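## Setting up a repeater channel on a handheld

I put this off for ages because the manual for my Zerik is four pages of tiny print, and two of them are about the belt clip. Once you've done it a couple of times it takes a few minutes, so here's how I go about it.

First, look up your local repeater and write down three things: the output frequency (the one you listen on), the offset and the tone. Ours is the Inskip one, and I keep the details on a bit of card in the battery charger box.

1. Press VFO so you're out of channel mode.
2. Type in the output frequency and have a listen. If you hear the ident, great, you're in range!
3. Go into the menu, find OFFSET and enter the shift. Then find the shift direction and choose plus or minus.
4. Set the tone under the transmit CTCSS setting. Leave the receive one off for now. 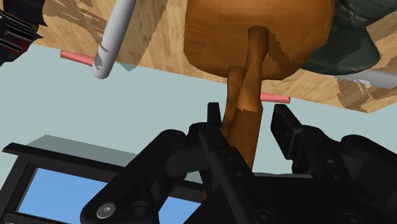 The receive tone is what caught me out. I'd set both, our repeater doesn't send one back, and I sat there for a whole evening thinking the band was dead. Fernanda Antunes put me right at the next club night – leave it off until you know you need it.

Now save it. On mine you press MENU, pick the memory save option, choose an empty slot and press MENU again. I start my repeaters at channel 100 so they don't get mixed up with the simplex ones (your radio may not go that high, so pick whatever you'll remember).

Go back to channel mode, find your new channel and press the PTT while watching the display. The frequency should jump by the offset and drop back when you let go. If it doesn't move, the direction didn't save, so do step 3 again.

Then give your callsign and ask for a signal report. You do need your licence for this bit! Hold the button down for a second before you speak or the first word gets chopped off.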